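**Kullard** — Fri 6 May

Has anyone been on the Witham summer course for science teachers? I teach Year 8 and I'd love to do more on tides and flooding. Is it any use if you're not a geographer?

**Stadier**

Yes, go! I went in March (the short version, 2 days) and came home with a whole notebook of ideas — my class are still measuring puddles. There were 32 of us, mostly biology and maths people, so you'll fit right in.

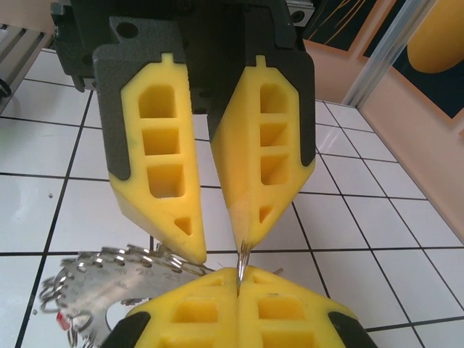

The evening talks are optional but I'd go to all of them, especially the one on salt marshes. Bring wellies!

**Aquino**

Think it's almost 500 pounds now. Ask your school first.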